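Old office tower: fix or scrap?

slatbench
Posts: 2176
January 12, 2019
Got a retired office tower from the Huvdale surplus counter for the price of a sandwich. Powers on, fans spin, no picture. Plan is to get it running as a file box for the garage. Side's off, cooler's off. What would you check first?

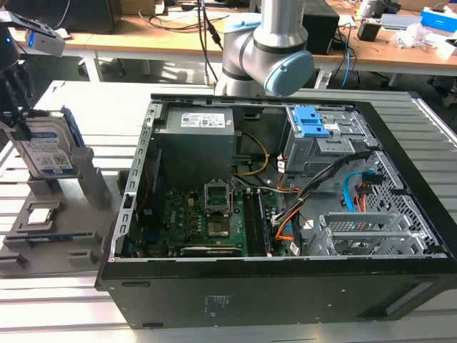 Lachance
Posts: 600
Memory, every time. Pull both sticks, try one, then the other, then swap slots. If it still sulks, look at the capacitors by the socket for domed tops. And close that bracket before you drop a screw into the pins — ask me how I know.

dultberg_dan
Posts: 13
Disagree, I'd start with the power supply. Office supplies of that age spin fans quite happily while delivering garbage. Borrow a known good one.

Lachance
Posts: 600
Swapping the supply means redoing every cable in the case. Memory takes two minutes.

dultberg_dan
Posts: 13
Two minutes, and then he swaps the supply anyway.

slatbench
Posts: 2176
Caps look flat to me, but so do most things without my glasses. Will try memory tonight. Can I keep the blue drive latches, or do they snap if you breathe on them?

Lachance
Posts: 600
Keep them. Press gently, swear quietly.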